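The Kulley Line

The ferry from Furkalier was due at 14 minutes past, which on that coast meant after lunch. Ilgın Gökçe had brought a book and, out of experience, a second book.

She was going to see her uncle's house before the lawyers did. He had left it to her, along with 251 unpaid crossings on the Kulley Line, all written down in the purser's green ledger and none of them forgiven by his dying.

"It's a family debt," said the purser, who had put on his cap to say so.

"He hated the sea," said Ilgın. "Where was he going?"

The purser looked at the harbour for a while. Over and back, he said. Uncle Akgül never got off at the other side. He sat by the funnel with a cheese roll, complained about the engine, and came home to complain about the roll.

She paid for 2 of them, as a gesture, and got a receipt with the wrong name on it.

The house was smaller than the will had made it sound, but he had spent money on the floor. It was white marble, veined in grey and pale blue, and it shone by the doorway like something in a bank. 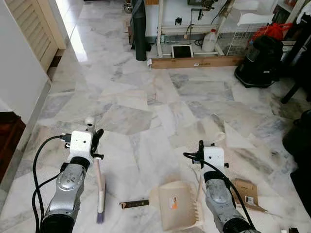

Akgül always said the boat was the only place he could hear himself grumble, Gistgate told her over the garden wall, and was she going to keep up the crossings or could somebody else have the seat?

Ilgın said she would think about it. By March she owed for nine.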